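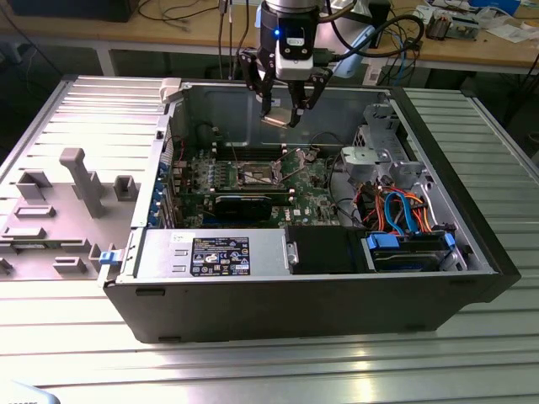 Old Dell tower, worth doing up or not?

tansy_and_thyme
Hello all, long one, so put the kettle on. My brother-in-law Bereket Alemayehu is clearing out before he moves in September and I've said I'll take his big black Dell off him for the children's homework. It's lying on its side with the cover off and the cooler out. Before I spend any money, is it a sensible thing to rescue? I've got 70 pounds set aside and a fair bit of patience (more patience than pounds, if I'm truthful!).

oldmoorgate
Lovely project, and I do like those cases, everything on blue clips and hardly a screwdriver needed. I'd start with memory. It's cheap second-hand and you can fit it in two minutes with a cup of tea going cold beside you. Look for the long row of slots next to the processor socket.

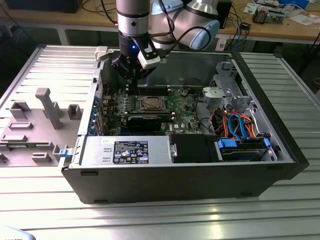

The inside, with the memory slots at the upper left of the board.

Push the latches back first, line up the notch, then press evenly until it clicks. It always takes a bit more of a shove than you'd like.

RanskaRob
I'll disagree, kindly meant. Memory won't rescue it if the drive is an old spinning one. I put a little Stellum solid-state drive in my mum's machine and she rang me up to ask what I'd done to it. Drive first, memory later if there's anything left in the pot.

tansy_and_thyme
Thank you both! There's a hard drive down in the corner on two blue rails, so I suppose that's the one to change. What about the power supply, the silver box with the big label? And the black graphics card, does that stay?
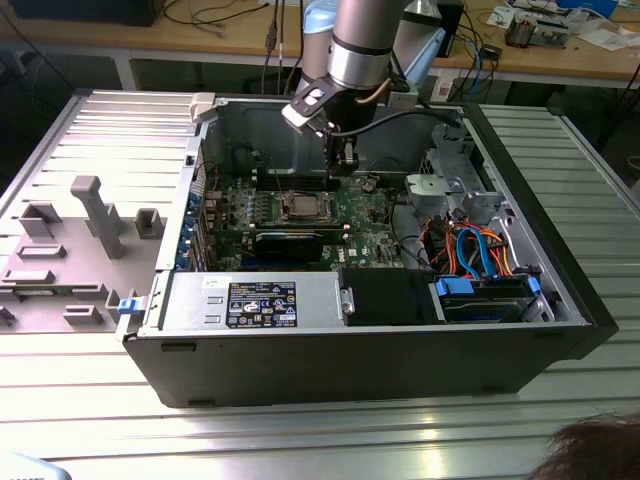 I'm more nervous of the processor, I must say, with that metal frame up around it and all those tiny bits on the board. Do I need fresh paste before the cooler goes back?

oldmoorgate
Yes, always fresh paste, and wipe the old stuff off both surfaces first. Lower the frame and lock it before the cooler goes anywhere near. Leave the power supply well alone if it works, and keep the card in unless you want a quieter machine. Rob and I will never agree about the drive, by the way, we've been at it for 14 pages on another thread.

RanskaRob
And I'm still right :)

Comments (3)

Sidar: Did mine the same way last year and used a small tube of Admasu paste. Plenty left over.

peggotty: Do take a photo of the coloured cables before you unplug anything. I didn't, and lost a whole Sunday to it.

mill_lane_jo: I'm with Rob, drive first every time.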